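3.2 Collecting the demonstrations

All demonstrations for the folding and sorting tasks were recorded by remote control, with two arms working over a pair of tables pushed together. We tried hand guiding first (grab the arm, move it through the task, let go). Fine for one arm. With two arms and soft cloth it was hopeless, the operator's own hands kept blocking the view and the cloth moved when it shouldn't. So: teleoperation for everything reported below, hand guiding only for the comparison in 3.4.

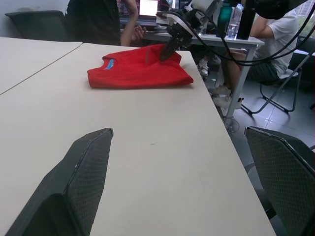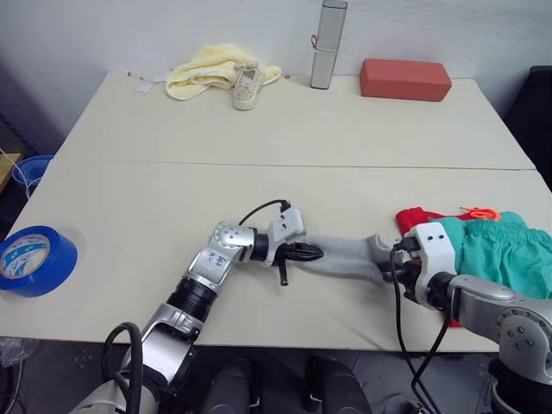 Figure 2. Clothing handling with two arms. First view: a gripper pressing on a folded red T-shirt, seen from the wrist of the other arm. Second view: a gray sock held between both grippers.

Kedir Dinsa, reading an early draft, objected that we were calling this "teaching" when most of what gets recorded is the operator compensating for the controller. A good demonstrator learns the lag within an afternoon, he wrote, and from then on every trajectory has the lag baked in, so the policy picks up a habit that belongs to the interface. We think he is right, at least in part, and the lag measurements in 3.5 were added for that reason. We keep the word teaching anyway, for lack of a better one.

Control interface. Operators used the Revside controller, a pair of small leader arms with a trigger on each handle. Joint positions are copied from leader to follower, no force feedback. The lack of feedback matters more for cloth than for rigid objects. With a block you can see when you've got it. With a sock, the fingers close, the fabric bunches up, and from the operator's seat there's no good way to tell one layer from two. Most operators learned to lift a little and look. That small lift shows up in nearly all the successful episodes and the trained policy does it too, even on items where it isn't needed.

We considered taking the lift out in post-processing. Tried it on a small subset – the policy got worse, it would close on nothing and carry on with the task. Left it in.

Operators. Six people, all from the lab or next door to it, none paid per episode. Earlier work at Gesden paid by the episode and the data came out fast and sloppy (a lot of half folds counted as folds). Each operator had a practice period of 50 episodes which we threw away. Looking back this was too short for the T-shirt and too long for the sock. Pairing up the sock is mostly a matter of getting both grippers on it without dragging, and people either had that after the first hour or had a different problem, usually wrist orientation.

Episodes. After filtering we kept 322 episodes over both tasks. An episode was dropped if a gripper hit the table hard enough to trip the current limit, if the operator reset the item by hand partway thru, or if either wrist stream had a gap. We did not drop episodes with a failed grasp followed by a retry. This was argued over. The usual practice is to keep clean runs only, and the clean-only policy does look nicer on the first attempt. But when it misses, it has no idea what to do next. With retries included it goes back, opens, tries again. Slower on average, finishes more often. See Table 2 for both.

Instructions given to operators. Kept short on purpose:

Start from the rest pose, both grippers open.
Say the task name before moving (for the audio log).
Don't correct a fold that is already good enough.
If an item leaves the table, stop the recording.

The third one was the hardest to follow. People want tidy corners. Some operators spent almost half an episode nudging a sleeve, and the policy trained on these runs never decides it is done. Iara Navarrete suggested a hard time limit, we put one in from February onward, and late nudging mostly went away. Episodes from before the limit were trimmed at the last gripper release, which is crude. One operator tended to release and regrasp near the end, so his episodes are trimmed less than they should be.

Cameras. A head view and a view from each wrist. The head view gives the layout and is what the operator watches most of the time; the wrist views were added to the operator screen later, after complaints about depth. They helped with grasping and made everybody slower for a day or so. We did not re-record the older episodes, so the dataset mixes both display conditions. A flag in the metadata says which. We found no clear effect of the flag on policy success but the split is uneven and we wouldn't lean on it.

Clutter. Unlike the Drestgate setup, where the table is cleared between episodes, we left unrelated items on the tables and moved them around between sessions. People and furniture in the background were left alone too. Early policies trained on a cleared table stopped working when somebody put a bottle down, so this seemed like the cheaper fix compared with augmentation. Cheaper in compute that is – it does cost operator time, as the arms have to be steered around things.

Shared control. For the last batch we ran the Lü variant, where the policy drives and the operator takes over by squeezing both triggers. Takeovers are logged with a start and end time and only these segments are added to training. Two problems. Operators took over too early, mostly out of nerves, so a good share of the segments show a correction of something that was going to be fine. And the handover itself makes a small jump in joint position if the leader arms aren't lined up with the followers. We added a blend to smooth this, it helps, the jump is still visible in the velocity plots (Figure 5). Segments starting with a jump above the threshold were cut by hand.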